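# Chapter 11: Motor Racing as a Spectator Sport

Short oval tracks draw their crowds from nearby towns. 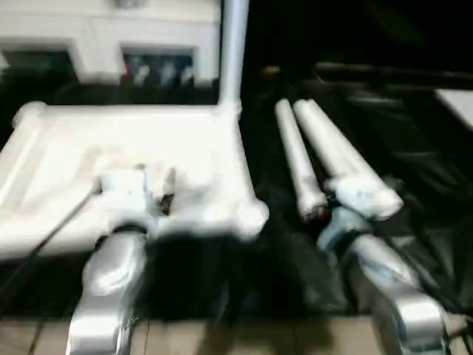
## 11.1 The Local Track

The Dusteton oval opened with 279 seats. It later grew to 1,000. 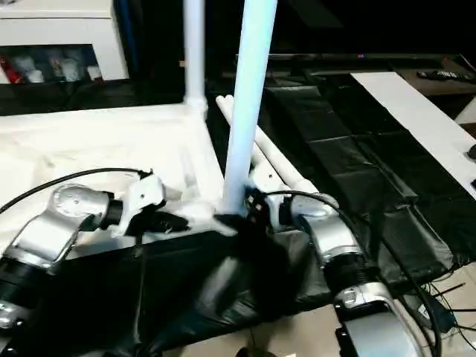

*Figure 11.2. A white pipe frame on a white cloth.*

Ticket sales paid for most of the upkeep. Food stands paid for 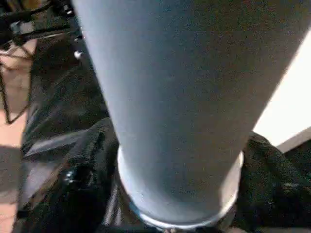 the rest, and August was the busiest month.

Flavgate ran its races over 100 laps.

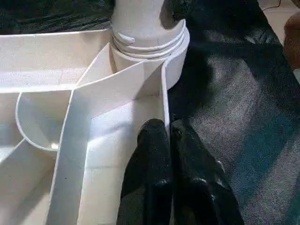

## 11.2 Rules and Flags

Each driver must know the flags before entering a race.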